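Shape board project, Brøndum club
18/02/2025
Agnes MacLeish, with Ea Kvaran on the logging

Run 1 - two-legged peg
Gripper force at 800. Lined up from the wrist view, going down slowly. 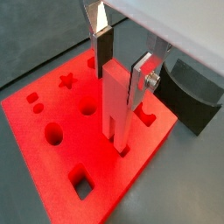

Run 2 - side view
Ea wants both legs over the square pair before we start the descent. 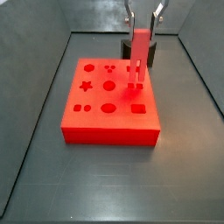 Step size stays at 2 until the height offset is sorted. Offset now 251, was almost 300 in Tinel's old script.

Run 3 - wrist view again
Same approach, speed limit 2,000.

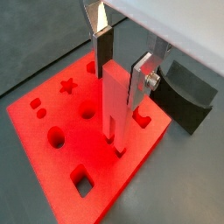

Run 4 - board turned
Board set cornerwise to test the angle correction.
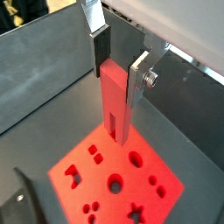 Ea to copy the logs to Irnulow. Still need to write up the angle sums before May.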